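Can a Machine Do Your Chores Yet? A Room-by-Room Guide for the Hopeful

Household tips from the Underero home pages. Posted 20 Feb 2023

Every so often a reader writes in to ask whether it is worth cleaning the bedroom this weekend or whether they should hold out a little longer for a robot. I understand the question. I have been holding out on the top of my refrigerator since May.

So this month's tips come sorted by who is likely to be doing the work. We start in the bedroom, with two views of a simulated one: a tabletop against the wall in the first, and the bed with a few things left on it in the second.

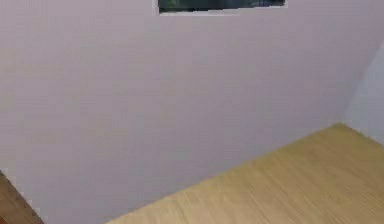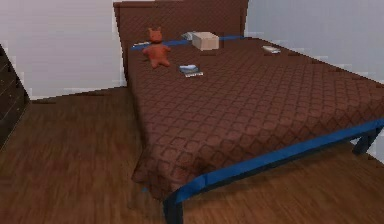 Clearing the bed

A person does this without thinking. The bear goes on the pillow or the shelf, the book goes wherever books go in your house, the box gets opened or thrown out, and anything flat and white gets read, sworn at and filed.

For a machine, picking the thing up is the part that is coming along nicely. A small box is a friendly shape. A book lying flat on a soft bedspread is a good deal meaner, as you will know if you have ever tried to lift one wearing oven mitts. Then comes the question of where it all belongs, and in most homes the people who live there can't agree on that either.

Verdict: do it yourself. It takes less time than explaining it.

Tip: start at the headboard and work toward the foot, one armload, no detours. If you stop to read the book you have lost the afternoon.

Wiping down a bare tabletop

Now this is more like it. A clear, flat surface is about as kind a job as you can hand to a machine: go back and forth, stop before the edge, don't hit the wall. The corner where table meets wall will still be missed, but I miss it too, and I have a thumb.

Verdict: nearly there, provided somebody clears the table first. That somebody is you.

Tip: on wood, use a cloth that is barely damp and follow the grain. Dry it right after. If you find a sticky ring, lay the damp cloth over it for a minute and go put the kettle on before you reach for anything stronger.

Making the bed

I have watched a lot of demonstration videos of machines folding towels, and I find them very relaxing, in the way that fishing is relaxing. A bedspread is a towel with ambitions. It hangs off the sides, it bunches in the middle, and it has a right way round that shows up only after you have finished.

Verdict: not in my house, not this year.

Tip: with a patterned or quilted spread, use the pattern. Line up one row with the edge of the mattress at the foot, then pull toward the head. It will come out straighter than you deserve.

Floors

The one chore the machines have really taken off our hands, give or take. My own robot vacuum, a Valderrama bought secondhand, does the hallway beautifully and then goes under the bed to be alone. It has eaten 3 phone chargers and one end of a curtain.

Verdict: yes, with supervision.

Tips:
– Pick up cords and socks before you press the button.
– Measure the gap under your bed and your dresser before you buy. Mine cost $281 and fits under everything except the couch, where the crumbs are.
– Wood floors still want a proper dust mop along the baseboards now and then.
– Empty the bin every time. Yes, every time.

Laundry

Washing has been automated for so long that we forgot to be impressed. Getting clothes into the washer, out of the dryer and back into a drawer is all still ours. A neighbor's son-in-law at Uvari, the packing plant over in Stotdale, tells me they have a machine on the line that lifts 2000 cartons a shift and has never once dropped one. I asked if it could match socks. He changed the subject.

Verdict: half done, and it's the easy half.

Tip: buy 8 pairs of the same sock and retire everything else to the rag bag.

The top of the refrigerator

No machine I know of has offered. Warm water, a squirt of dish soap, an old towel laid over the top for ten minutes before you scrub. Line it with a sheet of wax paper afterward and next time you can just peel that off and throw it away. I'm told this works very well and will be trying it in May.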